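Print this page | E-mail this page

4. Charging the flight pack

Read section 3 first if the Fleltix is new out of the box. Props OFF before you start.

1. Switch off the drone, then the handset. That order.
2. Slide the pack out. Don't pull on the wires.
3. Check it over. Puffy, dented, smells sweet? Don't charge it, take it to a battery recycling point.
4. Balance lead into the Perron charger first, then the main lead.
5. Set the charger to 2 A. Higher will shorten the life of the pack.
6. Press and hold START until it beeps.

Full charge from low takes 80 minutes. If its still going at 120, stop and unplug at the wall.

CAUTION: stay in the room. Never charge on carpet, a bed or a car seat.

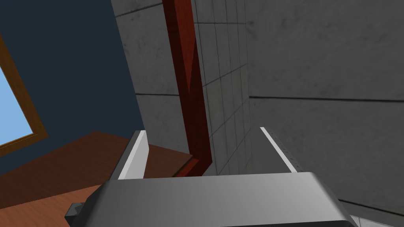

Wendell Whitlock

7. Green light = done. Main lead out first, balance lead second.
8. Leave the pack 20 minutes before flying.

Note: packs straight in from a cold car need to come up to room temperature before step 4. Same goes for hot ones after a flight.

Note: the older Triltel charger has no balance socket. Do not use it with this pack, even if the plug seems to fit. It wont cut off properly.

Storing for more than a week: use STORE mode, not full. Check agian once a month.

Next: 5. Pairing the handset

Print this page | E-mail this page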